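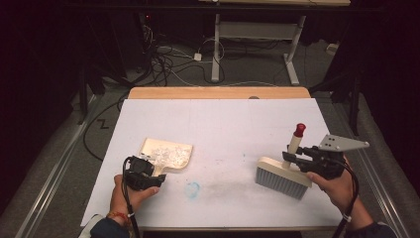

Figure 2. A dustpan holding clear and white fragments, on a white board.

4.2 Self-reported sweeping

We doubt the diary figures. Of 625 households in the Moltia survey, 272 said they swept the kitchen floor every day, a share that Egan and Flanagan took at face value. Diaries reward the answer people would like to give. Trevor's earlier study asked only whether a dustpan (Figure 2) was kept in the kitchen, and owning one says little about using it. Santoro's larger sample of 1,000 has the same weakness. Until someone weighs what is swept up, we treat daily sweeping as a claim.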